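Plastic Carrier Bags: Frequently Asked Questions
Saving, folding, storing and reusing thin plastic bags

These are the questions we get most often at Wovton about ordinary plastic carrier bags: how to fold them, where to keep them, how long they last and what to do when they wear out. The answers apply to the thin bags with two handle loops that you get from small stores and market stalls. Thick reusable bags are covered at the bottom of the page.

Thin blue plastic, in hand over a white tabletop or spread above it:
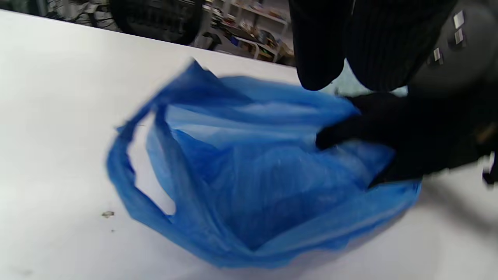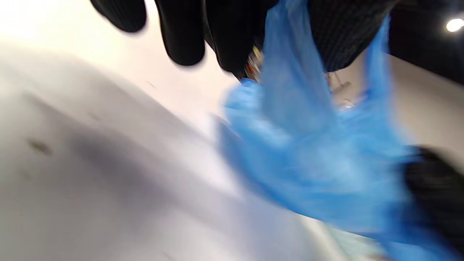
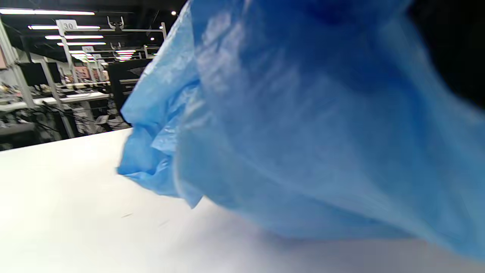
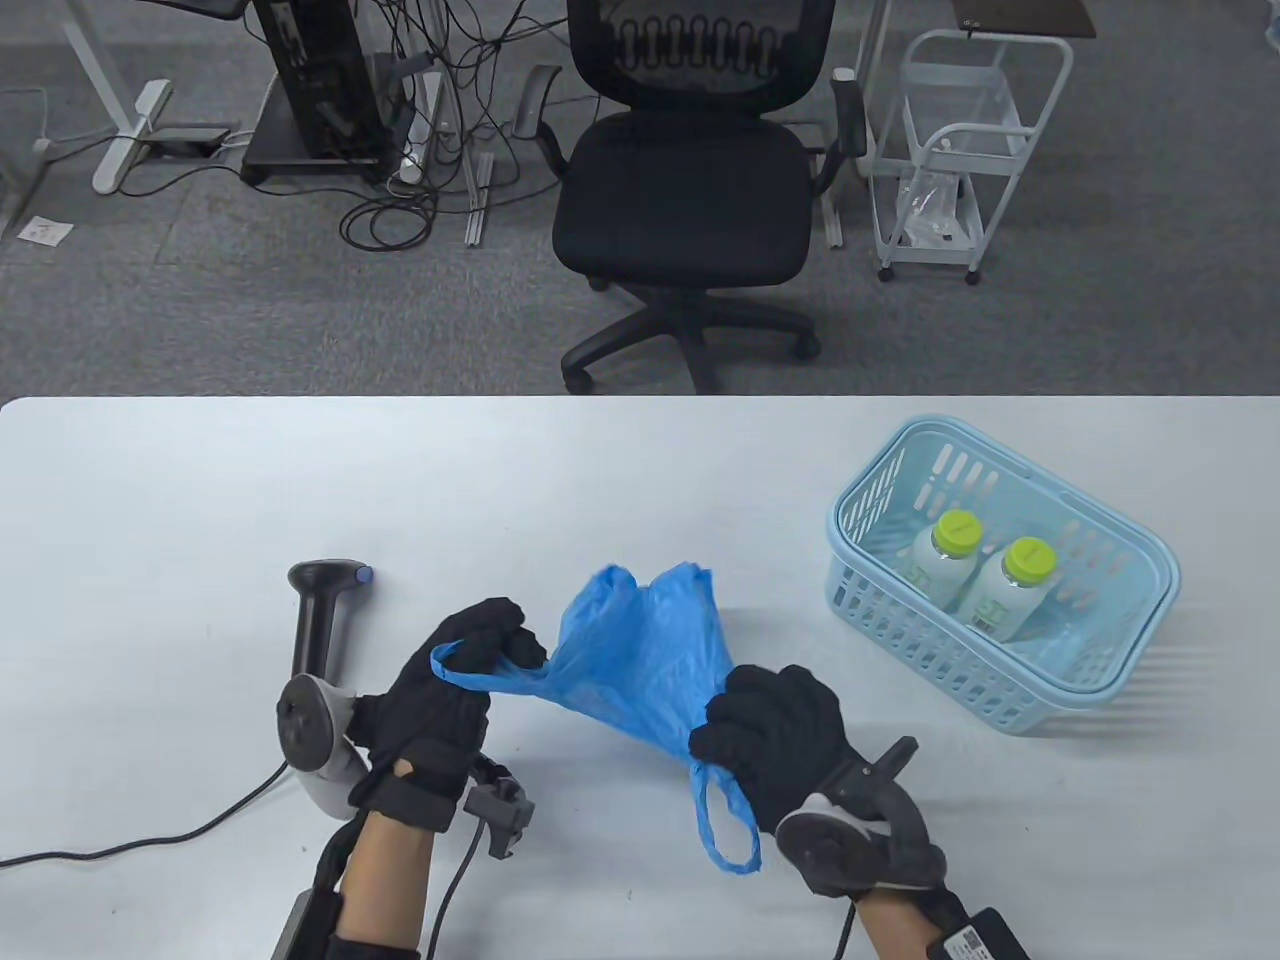

What is the easiest way to fold a thin plastic bag?

Fold it into a strip and then into a triangle. Lay the bag on a table with the handles pointing away from you. Pull the side creases back out to where they were when the bag was new, then smooth the bag from the bottom up toward the handles so the air can get out. Fold it in half lengthwise, and in half again. You should have a long strip about 3 inches wide. Starting at the bottom, fold one corner over to make a triangle, and keep turning the triangle up the strip. When you reach the handles, tuck the loose end into the pocket.

The air won't come out. What am I doing wrong?

You are probably smoothing from the handles down. The bottom of the bag is sealed, so air pushed that way has nowhere to go. Turn around and work toward the open end with the flat of your hand. If the bag still puffs up, fold it in half lengthwise first and press again.

Do I have to fold them at all?

No. Stuffing them into a tube or an empty tissue box works fine if you only keep a few. Folding makes sense if you carry bags in a coat pocket or keep a lot of them in one drawer.

Is there a quicker fold?

Yes, the knot. Run the bag through one hand to squeeze it into a rope, wrap it around two fingers and tuck the handles through the middle. It takes a few seconds and can be done standing up. The result is lumpy and takes more room than a triangle, and it sometimes comes undone in a pocket.

What kind of table is best?

Anything smooth and dry. Wood with a rough grain will snag thin film, and a tablecloth moves around under the bag. A kitchen counter is fine once it has been wiped and dried. Crumbs and grit get folded in and can make small holes later.

Can I fold bags with gloves on?

Yes, though it is slower. Thin film is hard to separate when you can't feel the edge. If you sort bags at a cleanup or a food pantry and need to keep gloves on, pick the closest fit you have and open the bag by its handles. Pulling on a single layer at the rim tends to stretch it.

How many bags should I keep?

Most homes need far fewer than they have. Mohandas Alva, who looks after the household pages on this site, emptied the cabinet under his sink one Tuesday and counted 127 bags. He threw none of them away that day but took 87 to a store drop-off the next time he went shopping. The rest lasted him most of the winter. A full drawer is a good place to stop. When it won't close, take the extra ones out.

Where should I store them?

Somewhere dry and out of direct sun. Sunlight makes thin plastic brittle, and a bag left on a car's back shelf over the summer may split the first time you use it. Don't keep them beside the stove. Keep all plastic bags where babies, small children and pets can't get at them, since they are a suffocation hazard. A high shelf or a latched cabinet is the right spot — not the bottom drawer.

Can I wash a plastic bag?

You can rinse one that has had clean dry goods or unpeeled vegetables in it. Turn it inside out, use cool water and a drop of dish soap, rinse, and hang it by a handle until it is fully dry. Fold it only after that. Water trapped in the folds will smell within a few days.

Throw out any bag that has held raw meat, raw fish or household chemicals. It isn't worth trying to clean.

Can I store food in a carrier bag?

We don't recommend putting unwrapped food directly in one. Carrier bags are not always made for food contact, and the printing on some of them can rub off. Use them to carry food that is already wrapped or has a peel.

How do I check a bag before reusing it?

Open it up and hold it toward a window or a lamp. Pinholes show as bright dots. Look at the bottom seam and at the place where each handle joins the body, which is where most bags give way. If a handle has stretched to a thin ribbon, use the bag for light things only or send it for recycling.

What can I use the old ones for?

Small trash cans, wet swimsuits, muddy shoes in a suitcase, and padding in a box of dishes. For shoes, use one bag per shoe and knot the handles loosely. For dishes, crumple the bag and put it inside cups and bowls. Don't use one to cover a paint tray that has solvent in it.

Should bottles go in a thin bag?

One or two small ones are fine. Stand them upright, check that the caps are tight and carry the bag by both handles. For cleaning bottles around the house, a basket or a caddy is easier — you can see what you have, and drips stay in one place.

Can thin bags go in curbside recycling?

In most areas they can't. They wrap around sorting equipment and stop the line. Many grocery stores have a collection bin near the entrance. Bags need to be clean, dry and empty, with receipts and stickers removed. Check the sign on the bin, as rules differ from store to store. Unfold triangles and untie knots before you drop them in.

Does the color matter?

Color makes no difference to how a bag folds or how strong it is. Thickness matters more. Some people sort by color so they know which bags are for trash and which are for shopping, and that works well in a shared kitchen.

What about thicker reusable bags?

Fold those flat in thirds and store them standing up like files. The triangle fold doesn't hold in heavy material. Wash cloth ones with the laundry and wipe out coated ones with a damp cloth. Keep one for raw meat and mark it with a pen.

My question isn't here. Where can I ask?

Use the contact form on the Wovton household page. New answers are added in January.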